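Bilatico user board > Cells and fixtures > Snack sorting cell, how are you resetting between runs?

dretunen_bench
Posted in May, 16:10

We run a two-arm Bilatico cell on mixed small packs: wrapped biscuits, sweets, and clear zip-top bags. The work surface is a white shelf against a white back wall, with one white lidded box as the bulk container. Firmware is stock and the grippers are the ones it shipped with.

Drift shows up after 700 cycles or so of logged picks. The arm finds the box but closes short of the lid rim on the right side. I recalibrate, it holds for a shift, then it goes again. My reset is manual: bare shelf, box back to the rear wall, both hands on the ends of the lid, then zero the vision on the lid outline. 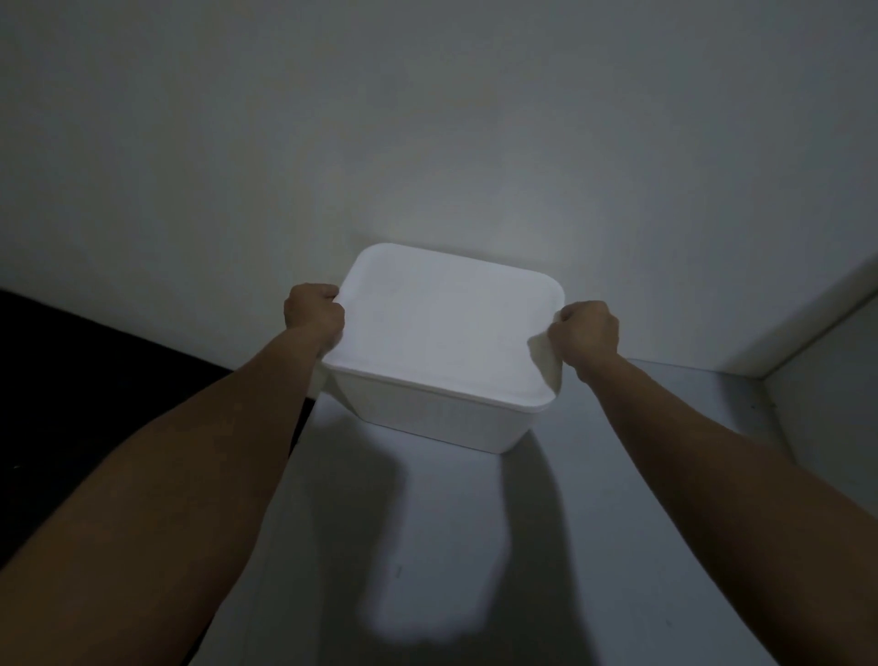 poltex_rig
White on white is your fault condition. We had the same on the old Baxter and lost a week recalibrating arms that were within tolerance. The edge finder needs contrast at the rim. Put a strip of matt grey tape on the shelf under the front edge of the box and log the offset again before you touch the kinematics.

dretunen_bench
Tried tape in the first month. It lifts at the corners and then the finder locks on to the tape. Lighting is one lamp, dimmed to 2220 lux at the lid.

halfturn
I don't agree with poltex_rig. If contrast were the cause it would fail from cycle one, and on both sides. A fault that comes back after a fixed count, on one side only, is mechanical. Check the right wrist coupling. Ours had a grub screw backing out and the symptoms match yours. Clean it, threadlock it, torque it with the arm parked.

poltex_rig
Could be both. A loose wrist hides inside a good edge fit and shows up in a poor one.

halfturn
Fair, but the screw is the cheaper check.

dretunen_bench
Screw was a quarter turn out. Refitted with threadlock, 4000 cycles queued. While it was down I rewrote the reset sheet, so please pick holes in it. The old one had no fixed order and every shift laid the stock out differently.

Reset sheet, draft 3

1. Park both arms and lock out. Wipe the shelf. Crumbs under the box tilt it enough to move the lid outline.

2. Set the box to the rear wall with the lid fully seated. Zero the vision on the bare shelf before any stock goes down.

3. Lay out the mixed stock. Wrapped sweets go in the clear tubs, one of them hard into the corner by the shelving unit. Loose packs go in a heap between the tubs. Clear bags go in front. Handle zip-tops by the two upper corners and keep fingers off the middle of the film.
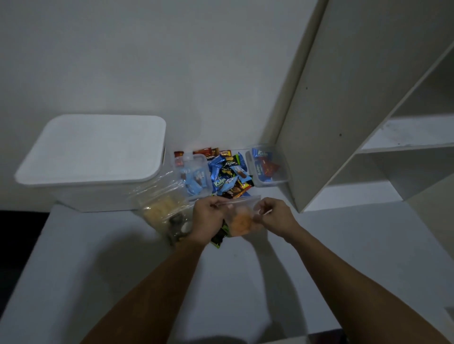
4. Unlock, run one slow cycle at the box, and write the right-hand offset in the log. If it is above the limit, stop and check the wrist before recalibrating.

halfturn
Step 4 wants the left offset as well. With one side logged you can't tell a wrist fault from a box that has been put down skewed.

poltex_rig
And write the lamp reading beside it. I still think you will be back here about the edge finder.

dretunen_bench
Both added. Will post the log when the queue has run.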